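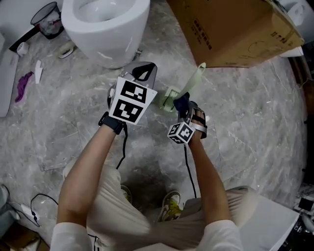

Shabnam Jafri had been on her feet since early morning when we finally got her to sit down, and even then she kept one of the grippers in her lap and fiddled with it while she talked. She runs data collection for Pota, a project that tries to teach robots the household jobs most of us put off, and bathrooms are her specialty at the moment.

"People ask me where the robot is," she said, laughing. "And I say, well, you're looking at her!"

The method is easy enough to follow. A person straps a gripper to each hand and does the chore with those and nothing else, so every grasp is one that a robot with the same fingers could make. The black-and-white cubes on the grippers let the software work out where each hand is and how it's turned, and a camera worn on the head records what the person sees. Later the recordings are used to train a policy, which then runs on a two-armed machine the team calls Zurnitz.

Jafri came to it from occupational therapy, and she thinks that helped (she spent years watching how people reach for things when reaching is hard). The toilet brush, she told me, was the task she fought for. "It's long, it's thin, you hold it at one end and all the business happens at the other. If your grip slips a little, the bristles go somewhere else entirely. I love it. I dream about it, which my husband finds worrying."

Her colleague Rangi Donnelly handles the training side. In May the group compared two policies on the brush task, with 25 attempts each. The one trained only on tidy recordings managed 4. The one that also saw cluttered floors, with things left lying where a foot or a hand might go, managed 17.

"I'd been cleaning up before every session," Jafri said. "Rangi asked me, very politely, to please stop."

Donnelly is careful about the result. All the recordings came from 2 bathrooms, and he would like a good many more before he claims anything about homes in general.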